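Before We Sign for More Grippers

The quote from Rundby came back in February, and it has been going around the office ever since. It covers 22 pairs of hand-held grippers, head cameras to go with them, two years of support, and a line called "onboarding" that I have read four times and still can't explain. Prurari, our picking and tidying project, would get the lot. The pitch is that more grippers in more hands means more recorded demonstrations, and more demonstrations mean an arm that learns faster.

Maybe. I have sat through enough equipment pitches to want the second half of that sentence proved before we pay for the first half.

Start with what we own. A gripper only earns its price when a trained person is holding it at a workstation that has been set up for the task. Last quarter we logged 373 hours of usable recordings, and when I asked what held us back, the answers were desk time, sorting out files, and waiting for somebody to check the calibration. Broken or missing grippers came up once. Rundby's proposal fixes the thing that came up once.

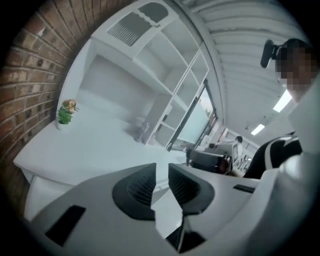 Sadia Khokhar disagrees, and wrote back to my first draft to say so: "You're counting hours as if they were all alike. When a finger pad wears down in the middle of a session we swap the whole unit, and the data on either side of the swap doesn't match well. I would take fewer new pairs than Rundby wants to sell us, but I wouldn't take none. And please stop calling spares a luxury."

Fair enough on the spares. I have moved them out of the "nice to have" column. But that is an argument for a box of pads and a few extra units, and you don't get from there to 22 pairs without a salesperson helping you along.

Then there is the price of everything that isn't hardware. Our own estimate puts setup, storage, and staff time at up to 40 percent on top of the quote, and none of it shows up on Rundby's page. Chaudhry, the other bidder, at least lists training as a separate cost. Their grippers are heavier and their delivery date is vague, so I'm not cheering for them either. The Illgate site bought from Chaudhry last year and is still waiting on a charger.

What bothers me most is the support contract. It renews by itself, it doesn't cover worn parts, and the response time is given in "business windows." I asked what a business window was. I was sent a brochure.

Stavros Georgiou has suggested a rental period, which Rundby says it doesn't offer and then, when pushed, says it might. I'd want that in writing, with the return terms spelled out. I'd also want us to pick the measure ahead of time: usable hours per station per week, before and after. If the new pairs don't move that number, they go back.

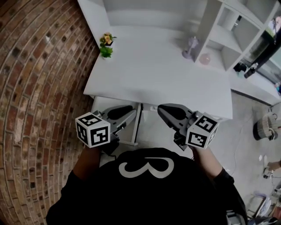

A Prurari workstation, with a gripper for each hand.

For this budget round, I'm asking for the following:

Replacement pads and a small number of spare units, bought outright.
A rental of no more than four pairs, if Rundby will put it on paper.
Money for one more part-time person to check calibration and clean up files.
No support contract until worn parts are covered.

The full quote from each bidder is in the shared budget folder, along with Sadia's notes on pad wear. Comments go to Stavros, who is putting together the final request. If you have used either company's gear at another job, please tell him what the second year cost you.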